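Puvik House Residents' Association
Minutes of the furniture and common room meeting

Last updated: 21 Oct 2021
Reading time: 4 min

Held in the ground floor common room, 7.00 pm.

Present: Davoud Karimi (chair), Panagiotis Milošević (minutes), residents of flats 2, 5, 6, 9, 11 and 13.
Apologies: flats 3 and 8.

1. Minutes of the September meeting

Agreed as correct, with one change. Under item 6 the lamp was said to have been given by flat 5. It was given by flat 6.

2. Matters arising

The hinge on the tall cupboard has been mended. The noticeboard key is still missing and flat 9 will ask the managing agent for another. The two armchairs offered by flat 11 were measured and will not go through the inner door, so the offer was declined with thanks.

3. The big table

Davoud reported that the refinished table came back from Trivwood during the first week of the month. The bill was £469 including collection and return, against the £480 set aside. The old dark varnish has been taken off and the top finished with a light lacquer. Flat 2 said she had not known there was such pale wood underneath and would have voted for the work sooner.

Flat 5 asked if the top could have been done matt. Davoud said both finishes were offered at the same price and the meeting in September chose the lacquer, as it is easier to wipe. Flat 5 asked for it to be noted that he had preferred matt.
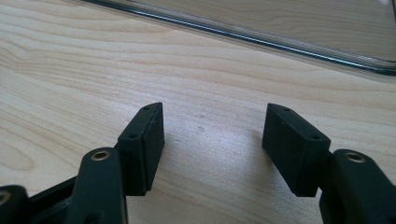

There was a long discussion about looking after the surface. Trivwood advise a damp cloth and a dry one after it, and no spray polish. Hot pans and teapots are to go on a mat. Flat 13 has cork mats she no longer uses and will leave them in the top drawer. The sewing group will bring their own cutting mats and will not pin directly on to the table. Flat 6 asked about children's painting on wet afternoons. Agreed that this can carry on with the oilcloth down, and that the oilcloth should be hung up afterwards and not folded away wet.

A proposal to keep a cloth on the table at all times was put by flat 9 and was not seconded.

Agreed: Panagiotis to type up the care notes on one side of paper and put them inside the cupboard door.

4. Chairs

There are 22 chairs of three different kinds. Those nearest the window have lost most of their felt feet and are marking the floor. Panagiotis had prices for new felts from Furau and from Pascual. The Pascual ones are nailed in and cost a little more. Flat 11 has used the stick-on sort at home and found they came off within the month.

Agreed: to buy the Pascual felts. Flats 2 and 11 to fit them, with a hammer borrowed from flat 5.

It was also agreed that 4 of the folding chairs should go to the basement store, as the room feels crowded when the table is pulled out. Flat 13 asked that they be put at the front of the store so they can be got at before Christmas.

5. Where the table should stand

Flat 6 would like it nearer the window for the light. Flat 9 pointed out that the radiator is on that wall and Trivwood had said to keep the wood away from direct heat. Tried it during the meeting with the long side facing the window and a gap left for walking past the radiator. Most present liked this. To be left there until the next meeting and looked at again.

6. Cupboard and drawers

Flat 2 offered to go through the cupboard. Jigsaws with pieces missing to be thrown out, complete ones to be labelled. The slide projector belongs to a former resident and Davoud will write to him once more. Anything unclaimed by the next meeting goes to the charity shop.

7. Any other business

Flat 8 had sent a note asking for the window to be shut by whoever leaves last. Noted.

Flat 11 asked if the room could be booked for a birthday tea. Yes, through Panagiotis in the usual way.

8. Next meeting

Date to be fixed by Davoud and put on the noticeboard. Flat 5 to bring milk.

The meeting closed at 8.25 pm.

2 comments
Shared 4 times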